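Search this site
Enter keywords
17/03/2022
Posted by Brellik demo desk

Speaker notes: Zemcombe simulation kit, short talk

Slide 1. What is on sale
Open with the product. Zemcombe is a software kit for trying household robot tasks in simulated rooms before buying hardware. We ran it for 2 weeks in February. Say that the license is per seat. The sofa is a stock item, and so is the pillow on it.
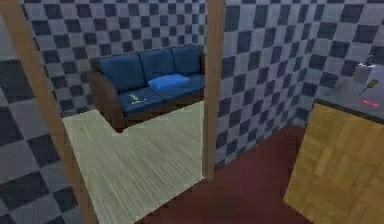 Slide 2. Surfaces
Walls and floors can be swapped from one menu. Mention the load time, 9 seconds on our office machine. Edges look blocky at the default resolution. Raise this before someone in the room does.
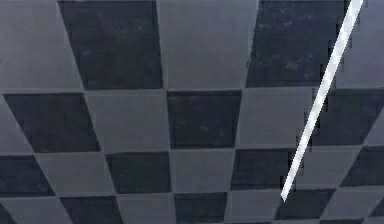 Checkered floor tiles and a white rod, Zemcombe room view.

Slide 3. Moving through the room
Pause here and ask who has used the Timmermans package. The controls are close to it, but the arm settings are in a separate file. A small target a long way off, such as a cube in the corner, is a fair first test. 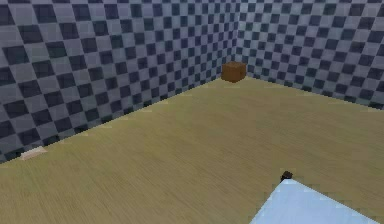
The trial license allows up to 447 runs. We used most of them on navigation and wished we had saved more for pickup tasks. Runs that crash on startup still count against the total. Support confirmed this by email.

Slide 4. Tabletop set
Go slowly, this is what buyers ask about. Items can be moved by hand or placed at random.

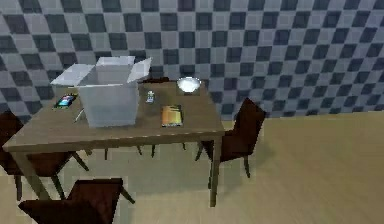
Table with open box, phone, bottle, book and bowl.

Slide 5. Price
1125 per seat per year, updates included. Bernico import costs extra. Take questions.

Related items
Bernico import tool: first look
Timmermans package, setup notes
Choosing a trial license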